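Plotholm Arm Build: Frequently Asked Questions

Last updated 2019-07-30

What is Plotholm?
Plotholm is a desktop robot arm that a few of us are building in a shared workshop, plus a simulator called Vuleck so you can try your code before any metal moves. Everything is open to members, and yes, beginners are very welcome!

Do I need to know how to program?
A little Python helps. Elie Yammine wrote the starter scripts and they're short enough to read over a coffee. Change one number, run it, see what the arm does – that's how most of us learned.

How much does it cost to join the build?
Parts for one joint come to $70, and a full arm is $370 if you print the links yourself. You can also pay nothing and just work in Vuleck.
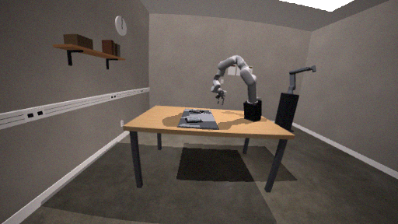

Why bother with a simulator at all?
Vuleck saves us so many stripped gears! We model our room first, then plan the moves, and only then power up the motors. Rosário Lobo built the room and got happily carried away, so you get a wall clock and cardboard boxes up on a shelf. The part you'll use most is the tray on the wooden table. Hold the gripper above it with the fingers a bit open, as it is there, and save that pose as your "ready" position. Every pickup script starts from it.

My arm shakes when it stops. What's wrong?
Usually the speed setting. Drop it to 5 and work up slowly. If it still shakes, check the base bolts (mine were loose for weeks and I blamed the code the whole time).

Can I use a different gripper?
Sure! Tae-yang So has drawings for a wider one. Keep the payload under 100 grams for now.

When does the next build group start?
October. Send Florian Lebrun a note through the members' page and he'll add you to the list.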